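Stiltberg Surfboard Repair Resin: Frequently Asked Questions
Last updated 7 Oct 2025
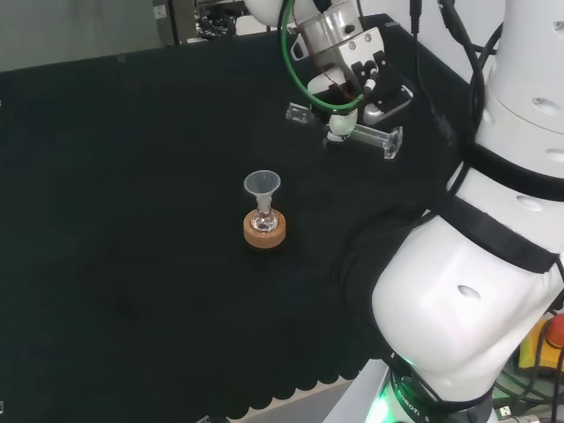

Baoshan Yan writes that the resin stayed tacky for two days on a rail ding and asks whether the bottle was bad. In most cases the cause is the mixing ratio or the temperature of the board. See the first two entries.

What is the mixing ratio?
Two parts resin to one part hardener, by volume. Do not add extra hardener to speed the cure. Excess hardener stays in the mix and leaves the surface soft.

What temperature does the board need to be?
Between 65 and 85 °F, for the full cure. A board brought in from a cold garage can take several hours to warm through. Measure at the board, not at the wall thermostat.

Can I use it on both EPS and PU boards?
Yes. The Stiltberg resin is an epoxy and does not attack either foam. Polyester resin dissolves EPS and must not be used on it, even as a top coat over a thin epoxy layer.

How do I know which foam I have?
Check the stringer area for a label. If there is none, look at the exposed foam in the ding. EPS shows small round beads. PU has a fine, even grain and usually yellows with age.

How long do I wait before sanding?
12 hours at 75 °F. Start with 89 grams of mixed resin or less per batch; larger batches heat up in the cup and can set before they are spread. If the paper clogs, stop and wait longer.

What grit should I finish with?
Sand with 120, then 220, then 400. For a gloss finish continue wet with 1,000 and 2,000, then polish. A sanded finish can stop at 400.

Is the Pillix filler required?
Only for dings deeper than 1/4 inch. Stir Pillix into the mixed resin until it holds a peak, fill slightly above the surface, and sand flush before laying cloth. Shallow cracks need resin and cloth only.

Can I surf with an open ding if I tape it?
Tape slows water but does not seal the foam. EPS in particular can carry water well away from the damage. Dry the board fully, ding facing down, before any repair.

Does the resin expire?
Unopened bottles keep for two years. Hardener darkens to amber with time, and this does not affect strength. Resin that has turned cloudy or grainy has crystallized. Stand the closed bottle in warm water until clear, then let it cool before mixing.

Which sizes are sold?
The standard kit is 50 ml of resin with matched hardener. The Cloltari shop kit holds 2,000 ml and ships without cloth. Bottles purchased before April have the old cap, which does not fit the current pump.

Do you ship by air?
No. Ground only, within the lower 48 states.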